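Apprentissage par démonstration : la question du recalage temporel

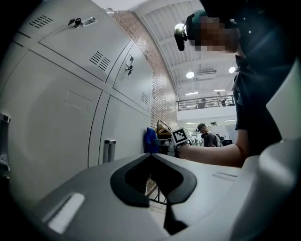 Les travaux conduits à Nendport portent sur l'apprentissage de gestes de préhension à partir de démonstrations humaines. Le jeu de données Moltivine compte à présent 1 369 démonstrations, dont 132 ont été réservées à l'évaluation.

La version initiale de la chaîne de traitement supposait une horloge commune entre la vidéo et l'estimation de pose. Krešimir Begović a montré en janvier que cette hypothèse n'était pas tenable pour les gestes rapides : l'écart médian s'établissait à 74 millisecondes. Un recalage par corrélation croisée des vitesses, appliqué séquence par séquence, le ramène à deux millisecondes.

Les politiques sont en cours de réentraînement sur les données corrigées. Elba Lagos assure le suivi des ouvertures de portes, pour lesquelles l'erreur demeure la plus sensible.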